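Irkoto Support – Ticket 103
Product: Brulter order desk (web), with Nimri label printer
Category: Printing / scheduled jobs
Priority: Normal
Status: Resolved
Reported by: shop account, Brelten

Summary
Packing labels for the vegetable box round print twice for part of the list. The duplicates come out as a block at the end of the run. Orders on screen are correct and no customer has been charged twice.

Initial report
We print the packing labels from the order desk early each morning before the boxes are made up. Since the last update the run has been longer than the order list. The extra labels are exact copies, same order number and same contents line. It is always the later part of the list that repeats, never the beginning. We have restarted the printer, changed the roll and reinstalled the driver. No change. When we print a single order by hand we get a single label.

Support, first response
Thank you for the report. Please confirm the following:
Order desk version, from the Help menu.
Whether the print job is started by hand or by the schedule.
Whether more than one computer is signed in to the shop account at the time.
Whether the duplicates carry the same job number in the bottom corner of the label.
Please also export the print log for one affected morning and attach it. The export is under Settings, Printing, History.

Customer
Log attached. The job is started by the schedule at 5 a.m. There are 2 computers on the account, one in the office and one on the packing bench. Both are left on overnight. The job numbers on the duplicates are different from those on the originals. I had not noticed that before. The version is the current one, updated in July.

Support
The log shows two jobs, both marked as scheduled. The second begins shortly after the first and covers only orders that had not yet been marked as printed when it started. That accounts for the repeated block being the end of the list.

The likely cause is that both computers hold a copy of the schedule. Before the July update the schedule was stored on the server and run once. It can now also be stored on each computer, so that a shop can print when its connection is down. If the setting called Keep schedule on this computer is ticked on both machines, each will send its own job.

Please check that setting on both computers and untick it on the one in the office. Leave it ticked on the bench machine. Sign out and in again on both for the change to take effect.

Customer
Setting was ticked on both. Now unticked in the office. Will report after the next run.

Customer
No duplicates this morning, but a new problem. The contents line is missing from the labels for mixed baskets. Single items print their contents as before. The basket listing on the order desk still has its text and its picture, and the customer's confirmation email is correct as well.

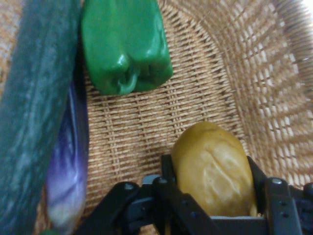 Brelten packing bench: same fault at our end on the mixed baskets, and it is only on the scheduled run. If I open one of those orders and reprint it by hand the contents line is there. We are writing them on with a pen for now, so a fix before the weekend orders would help.

Support
Noted, and the difference between the scheduled run and the manual reprint is useful. A manual reprint asks the server for the order again. A scheduled run kept on the computer uses the local copy of the product list. If that copy is older than the product, the label has nothing to put in the contents field and leaves it blank.

Please do the following on the bench computer:
Close the order desk completely, including the icon by the clock.
Open it again and go to Settings, Products, Local copy.
Note the time given for the last refresh.
Press Refresh now and wait for the bar to finish. Do not print while it is running.
Print a test label from Schedule, Run test, and not from the order itself.

Customer
The last refresh was before we set up the mixed baskets, so the local copy did not have them. Refresh took some 2 minutes. The test label has the contents line, although the last word is cut short on the longer ones.

Support
The shortened line is a separate matter. The contents field on the standard Nimri template holds one line only. In Label layout, select the field and change Overflow from Cut to Wrap. If the label is already full, reduce the address text by one size first – the template will not save if the fields overlap.

The local copy should refresh by itself each night. It did not do so here as the office computer was set as the main machine for refreshes, and the bench machine was waiting for it. With the schedule now held on the bench computer only, please set that one as the main machine. The option is on the same page as the refresh button.

Customer
Both done. Wrap works at the smaller address size. The scheduled run this morning gave one label per order, with contents on all of them. The local copy shows a refresh from overnight.

Support
Thank you for confirming. The missing warning for an out-of-date product list has been passed to the Brulter developers as a change request. It is not tied to this ticket and updates will not appear here.

Resolution
Duplicate labels: schedule held on both computers. Removed from the office computer.
Blank contents line: local product list out of date. Refreshed, and main machine changed to the packing bench.
Shortened contents line: overflow set to Wrap in the label template.

Ticket closed by support. Reply to this message to reopen it.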